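Totport Sorting Kit – Set-up Guide
Section 4: Bins, arm and first pick

Lay out the bins before you switch anything on. I keep them in one row on the OSB board, just below the cardboard's lower edge, and masks always go in the middle one.
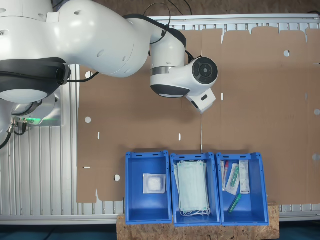 Written by the build lead, Judmont Robotics Club
Updated 10 August 2023

Right, on to the fun bit!

1. Check the light on the arm's base is green. If it isn't, go back to Section 3.
2. Set the speed to 25 per cent in Skotach (our control program – the icon's on the desktop).
3. Bring the arm over the bins slowly, and keep your hands well out of the way. 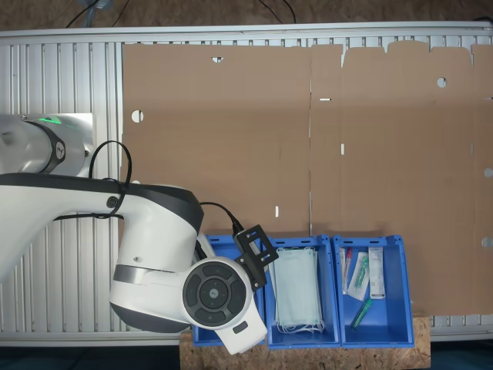

4. Open the gripper fully and move to the table for gauze practice. Put one packet down flat, between the fingers and a bit below them. I like the printed side up, so the wrist camera has something to look at.
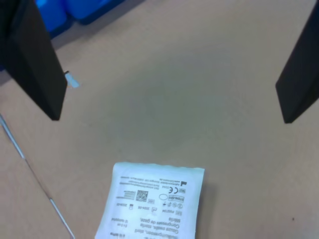 Then lower the arm in small steps, 80 mm first and tiny nudges after that. Paper pouches crumple if you rush – I've squashed plenty!

CAUTION: Never reach under the gripper while a program is running.

Note: save your position as 612. Slot 600 is the home position, so please don't overwrite it.
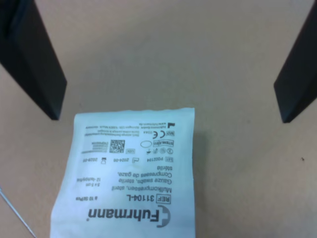 Fig. 4: Gauze swabs, 5 x 5 cm, with the gripper open.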